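Ticket 2389 - Petdale school portal: Year 9 science marks not carried over
Status: Resolved
Raised by: Wiroj Phuthong, Petdale
Module: Orken Gradebook

Fault: end-of-term science and maths marks entered in June show in the teacher view but are missing from the pupil report. 16 pupils affected, all in one teaching group. Other year groups print correctly.

09:40 - Cleared the report cache and ran the export again. No change.

10:15 - Compared group codes. The timetable import from Martinelli gives the group a trailing space, so the report treats it as a separate, empty group. 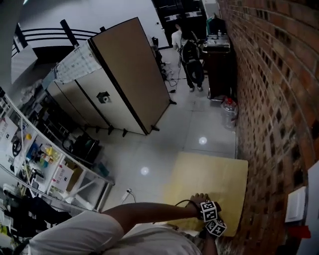

Attachment 1: hand-held gripper with marker cubes, brick wall to the right.

11:05 - Removed the space from the group code and re-ran the export for five pupils. Marks present, totals match the teacher view.

11:30 - Full export run. All 16 reports complete. Import rule changed to trim group codes - Paltitz office has the same rule and will need the same change under its own ticket.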